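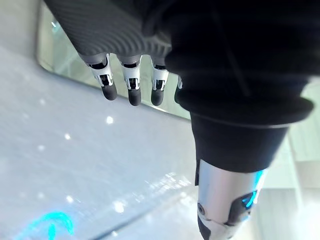
Black on pale: the dark cloth gallery

Flostholm's guide to dark fabrics promises that a plain black sleeve will "look after itself". I have my doubts. I've been washing, rolling and folding dark cloth long enough to know that it creases when it likes and shows every bit of fluff in the house, whatever the label says.

I started this page in August to see how black and charcoal cloth looks when it's in use and hasn't been pressed for a catalogue. The Guvano leaflet, which came free with 2 metres of lining I didn't much like, says deep folds "add richness". Perhaps they do. They also make it hard to tell a seam from a crease.

Sleeve and ribbing
Black fabric on the right, heavily bunched, with a thick rolled cuff that catches a little light along its rim. The faint line running diagonally higher up looks like a drawstring, though I wouldn't swear to it.
Charcoal grey on the left, with fine diagonal ribs set close together. I prefer this one. The ribs give the eye something to follow, and the plain black doesn't.

On rolled cuffs
Wonano will sell you a cuff clip. Try rolling the thing properly first. A thick roll is bulky, I grant you, but I've yet to be shown that a clip does the job any better.

On colour
Nogueira lists charcoal and black as near enough the same shade. Put them side by side and decide for yourself. I wouldn't order one to match the other, and I'd want a sample before paying for 3 metres of either.

Page last changed June 6, 2019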